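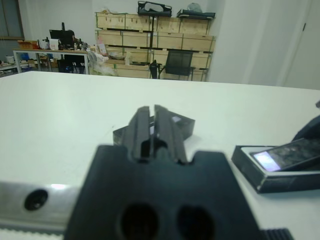 Shared Workshop Reopens with New Table and Storage Rules

The shared workshop at Golon reopened to members on 2019-01-19, following the winter closure. The room has been repainted, the storage at the back has been reorganized, and a large white worktable is now available for assembly, repair and small project work. Members who held a valid card in December do not need to register again.

The most noticeable change concerns storage. Light wooden crates now stand in three rows on shelving, and their faces carry dark stenciled letters. Each project is assigned a crate for the length of its booking. Parts, fasteners and hand tools belonging to a project are to be returned to its crate at the end of every session. Crates may be taken to the table but should not be left on the floor, where they block the passage to the side door.

"In the past, members lost a good part of the evening looking for what they had put down the week before," said Jasmina Babić, who coordinates the workshop program. "We are asking everyone to treat the table as a place for work in progress and the crates as the place for everything else."

The tabletop is to be wiped down with the cloths provided. Solvents are not permitted on the white surface, and cutting must be done on a mat. Marks left by tape or marker should be reported to the desk so that they can be treated early. Phones may be kept on the table during a session, preferably in a holder or tray – several were damaged last year by metal parts placed on top of them.

Bookings are made in blocks of two hours, and no more than 12 members may use the room at one time. Projects that require a crate for longer than 20 days should apply in writing to Kadir Yüksel, who is responsible for allocations. Requests from the Flurkov and Brullach groups will be handled under the existing agreement and do not require a separate form.

The cost of the refurbishment, including paint and shelving, came to 685 euros and was met from the workshop's maintenance budget. Membership fees remain unchanged.

An introduction to the new arrangements will be given by Dirk Eichhorn before the end of January. Members who wish to attend may add their names to the list at the desk.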